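Home Shop Classes About Us Visit Contact

We use cookies to keep your basket working. Accept | Manage settings

About Us

Hi, I'm Deepika, and I run Alva Paper Room with my friend Annapurna Lobo. We sell paper, card, thread, covers and desk tools, and in the evenings we teach people how to turn all of that into books. Small books, mostly! Notebooks, zines, recipe collections, one very long family history that took a woman from Kirkum the whole winter to finish.

How we started

I used to work in the back office at a print shop called Pellance, and part of my job was putting together the training booklets. Fold, stack, staple, repeat. Everyone else hated it and I loved it, so I got all of it. When the shop closed I bought two boxes of leftover card stock and a paper trimmer that weighed more than my bike, and I set them up in my spare room.

Annapurna came to the first class I ever taught. There were five people in it, and she was the only one who argued with me about grain direction (she was right, and I still hear about it). By the next March we had signed the lease on our place on Ellumach Street, at number 2787, and we've been here ever since.

What we do

The shop is at the front and the classroom is behind it. You can come in for one sheet of paper if that's all you need – plenty of people do. We cut to size while you wait, and we keep a box of offcuts by the door that kids can dig through.

Classes are for beginners unless the listing says otherwise. Monday is open table night, when you bring whatever you're stuck on and we all poke at it together. I've seen everything from wedding programs to a comic book with the pages in upside down. Tea is on us, but please keep it on the side shelf and away from the paper!

Our desk tools

People are surprised by how much we have to say about staplers. I don't care, I could talk about them all day. A long one gives you more staple channel to load, and a little compact one is lovely for tags and packets and slips into a pencil case. Bring yours in if it keeps jamming. Nine times in ten it's a bent staple stuck at the front, and we'll get it out for free and show you how to do it yourself next time.
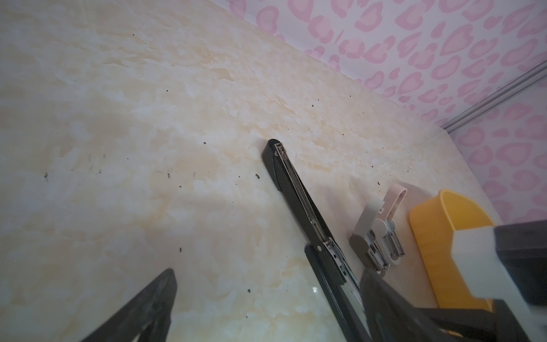 Come and see us

We're open from late morning until the last class packs up. The door is next to the bakery, and if the bell doesn't work just knock loudly. Group bookings are welcome, and we've done birthdays, school clubs and an office party that got very competitive about folding. Annapurna looks after bookings and I look after the shop orders, so if you write to the wrong one of us it'll still get there, only a bit slower.

Sign up for our newsletter and hear about new classes first. Enter your email Subscribe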